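Störungsprotokoll Handgreifer, Prüfplatz Stetby. Fehlerbild: Zylinder rutscht beim Anheben durch. 12 Fehlgriffe bei 120 Versuchen, fast alle an Rollen mit glatter Folie.

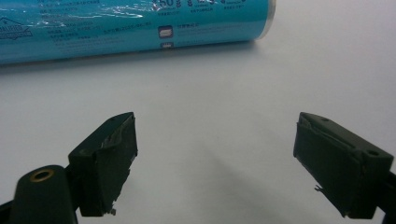 Erste Vermutung war die Schließkraft. Naveed Arain hat nachgemessen — Sollwert, beide Seiten gleich. Daran liegt es nicht.

**2/** Zweite Vermutung: Glanzstellen, Objektkante wird falsch erkannt, Finger schließen versetzt. Also Gegenprobe mit anderen Objekten, Drahtkorb und Folienrolle.
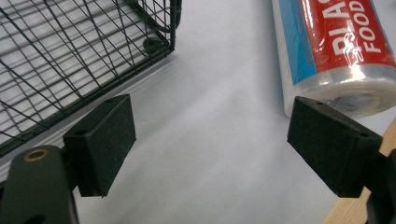 Versatz im Log unauffällig. Kamera damit vorerst raus, Kalibrierung bleibt unverändert.

**3/** Bleibt der Belag. Ausgefranste Kanten verkleinern die Auflagefläche, lose Fetzen legen sich beim Schließen dazwischen. Im Wartungsplan steht zum Belag kein Intervall.
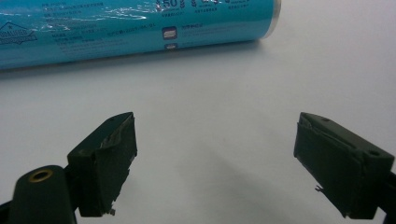 Ab Januar: Sichtprüfung vor jeder Schicht, Wechsel bei der ersten abgehobenen Kante. Fehlgriffe bitte weiter mit Versuchsnummer melden — 71 ist doppelt vergeben, korrigiere ich heute noch.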